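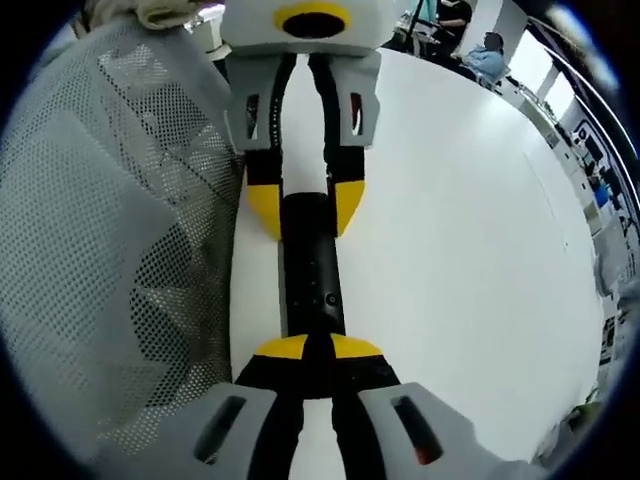 *Photo: Huenchumán, for the Grirnico young readers' pages, 12/04/2022*

# The secret life of a workroom

Do you ever look at the stuff in a room and wonder why it's made the way it is? We do, all the time! Let's start with the gray fabric on the left side of the photo, the one full of little holes.

## Why so many holes?

Fabric like that is called **mesh**. The holes let air slip through, so mesh is great for things that might get stuffy, like sneakers, backpacks and the backs of chairs. Holes make it lighter too. And mesh can bend and fold – look at the darker folds in the gray one!

**Try it:** Hold a piece of mesh in front of your mouth and blow. Put your other hand behind it. Can you feel your breath? Now do the same with a thick towel. Big difference!

## Why is the table white?

White things bounce back most of the light that lands on them. Black things soak most of it up. Put something black on a white table and it's super easy to spot, which is handy if you're the kind of person who is always losing pens (we are).

Light also helps us see where things are. When something blocks it, a darker patch falls on the other side, and you've got a shadow. On a white table, even a soft shadow shows up. Can you find the one next to the plant?
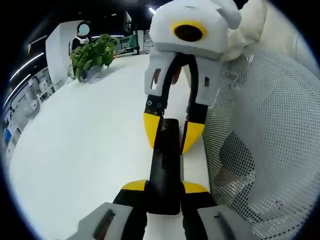
## Leaves shaped like hearts

Isn't that plant lovely? Its leaves are broad and green and shaped like hearts, and they hang right over the rim of the gray pot. Lots of plants have heart-shaped leaves. Scientists even have a word for them: **cordate** (say it KOR-date), from the Latin word for heart.

Leaves are a plant's kitchen. They take in light, air and water and turn them into sugar, and the sugar feeds the whole plant. A wide leaf can catch plenty of light, even indoors.

## Go on a room hunt

Pick a room at home or at school, set a timer for 10 minutes, and look for:

- something with holes that let air through
- a black thing on a white thing
- a shadow with soft edges
- a leaf (draw its shape!)

Next in the Grirnico pages: why do some floors squeak?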